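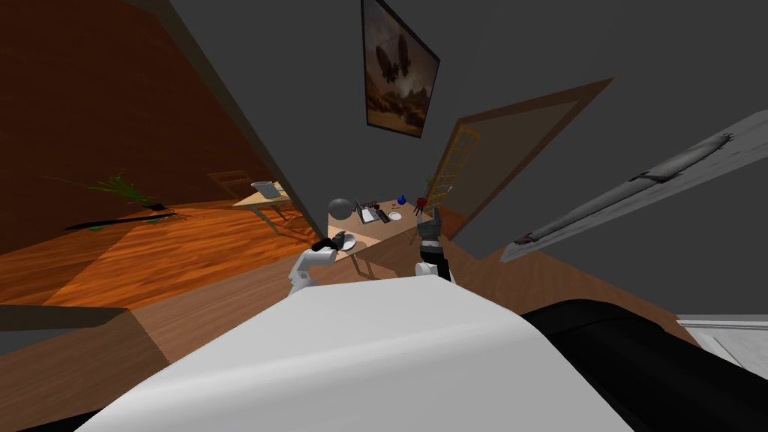

Skultita Street Names

Version 2
Last updated: Saturday, August 17, 2019

What's in the file

A table of 3,651 street names from the towns of Skultita, Furkine, Baidoo and Brostis, typed up from old town directories by someone who thought it would take a weekend. One row per street per directory. If a street shows up in two directories under two spellings, you get two rows and my sympathy.

Columns

town: One of the four. Furkine annexed part of Baidoo at some point and Baidoo has never gotten over it, so streets in the annexed bit are listed under whichever town printed the directory.

name_printed: The name as printed, typos included. "Chruch Lane" stays "Chruch Lane".

name_clean: My best guess at what they meant. Empty if I had no guess.

kind: Street, lane, alley, court and so on, 18 kinds in all. Brostis has a "Stump". It has one house on it.

renamed_to: The later name, where I could find one. Skultita renamed its streets in bulk and seems to have gone through the trees first, then the fish.

notes: Free text, up to 900 characters. Most are blank. A few are complaints.

Known problems

The Brostis directory is missing its last pages, so that town has no streets after the letter T. Please don't write a paper about this.

Baidoo sorts "Old" and "New" streets under the second word, except when it doesn't. I kept the printed order in the raw file and sorted the clean one properly.

Accents were dropped in version 1. They are back, mostly. If your spreadsheet shows a street made of question marks, open the file as UTF-8 before you email me.

There are no house numbers and no map coordinates. I have been asked for both. The directories don't have them, and I'm not walking the streets with a clipboard.

Changes since version 1

Fixed the accents. Split "kind" out of the name, which broke Lane Street in Furkine for most of July. Removed a row that was an ad for boots.

Using it

Do what you like with it, and say where you got it. Corrections are welcome if they come with a page reference. "My grandmother lived there and it was spelled with a K" is a fine thing to know, and it will go in the notes column.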